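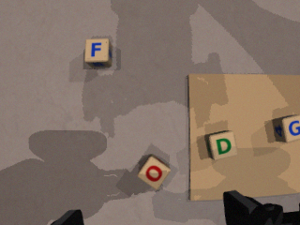
자유게시판 > 보드게임/낱말놀이
영어 단어 게임, 어휘력보다 두 글자 단어부터 외우세요!
글쓴이: 모음부자
조회 3000 | 추천 98

낱말 만들기 게임에 빠진 지 이제 겨우 한 계절인데 너무 재미있어서 글 남깁니다. 처음엔 무조건 긴 단어를 만들어야 이기는 줄 알았거든요. 일곱 글자짜리 하나 터뜨리겠다고 판마다 끙끙대다가 번번이 졌어요. 그러다 2월 모임에서 고수분이 두 글자 단어표를 건네주셨는데 세상이 달라졌습니다!! OF, OX, OE 같은 것만 알아도 이미 깔린 단어 옆에 나란히 붙여서 점수를 두 번 세 번 먹을 수 있더라고요. 저는 Nair 사전 앱으로 하루에 조금씩 외웠고, 지금은 평균 점수가 30점 넘게 올랐어요. 다들 어떻게 공부하시나요?

댓글

└ 자음동맹
오 반갑습니다. 저도 두 글자부터 시작했어요. 근데 OE는 쓰는 사전에 따라 안 되는 모임도 있으니까 시작 전에 꼭 맞춰 보세요. 저희는 Breradska판 규칙이라 사전을 한 권으로 정해 놓고 합니다.

└ 느린거북
저는 생각이 좀 달라요. 두 글자 단어를 표로 달달 외우면 점수는 오르겠지만 낱말놀이 맛이 없어지지 않나요? 뜻도 모르는 단어를 깔아 놓고 "사전에 있어요" 하는 거, 솔직히 상대하는 입장에서는 김빠집니다.

└ 모음부자 (글쓴이)
느린거북님 말씀도 이해돼요ㅎㅎ 그래서 저는 뜻까지 같이 외워요! OE가 페로 제도 쪽에서 부는 회오리바람이라는 거 알고 나서 얼마나 신났는지 몰라요. 뜻을 알면 더 잘 외워지기도 하고요.

└ 퀴즈왕김밥
뜻까지 외우는 건 인정입니다. 저는 F가 제일 어려워요. 앞에 놓자니 모음이 없고 뒤에 놓자니 IF, OF, EF밖에 안 떠오르고... FOE, FOB, FOP 같은 세 글자도 같이 봐 두면 좋더라고요.

└ 자음동맹
FE도 있어요. 요건 오래된 사전에는 없을 수도 있음.

└ 밤샘주사위
게임은 뭐로 하세요? 저희 집은 Prurnuder 쓰는데 글자가 큼직해서 부모님이랑 하기 좋아요. 대신 모음이 너무 자주 떨어져서 O만 잔뜩 쥐고 있을 때가 많습니다ㅠㅠ

└ 모음부자 (글쓴이)
그럴 땐 OOH, ZOO, IGLOO!! 그리고 저는 미련 없이 바꿔요. 한 차례 쉬는 게 아까워 보여도 다음 손이 좋아지니까 해 볼 만합니다.

└ 느린거북
저는 교환은 끝까지 안 합니다. 주머니에 글자가 얼마 안 남았을 때는 특히요. 한 차례면 상대가 제일 좋은 자리를 가져가요.

└ 퀴즈왕김밥
이건 느린거북님한테 한 표. 후반 교환은 손해가 커요. 초반이면 글쓴이님 말씀대로 바꾸는 게 낫고요.

└ 새벽버스
초보인데 질문이요. 두 글자랑 세 글자 중에 뭐부터 봐야 하나요? 세 글자는 양이 너무 많던데...

└ 모음부자 (글쓴이)
무조건 두 글자요! 다 외우고 나서 그 앞뒤에 한 글자씩 붙여 보세요. OF에서 OFF, OFT, OAF는 가운데 끼우기ㅋㅋ 이렇게 가지치기하면 세 글자도 금방 늘어요. 진짜 재밌습니다!

└ 새벽버스
오 오늘 저녁부터 해 볼게요. 감사합니다!

└ 밤샘주사위
Hulurside 카페 모임 나오시는 분 계신가요? 오후 2시에 시작하는데 자리 남아요. 사전은 제가 챙겨 갑니다.

└ 느린거북
저 갑니다. 두 글자 표 없이 한 판 하실 분 구해요.

└ 모음부자 (글쓴이)
저요!! 표는 집에 두고 갈게요.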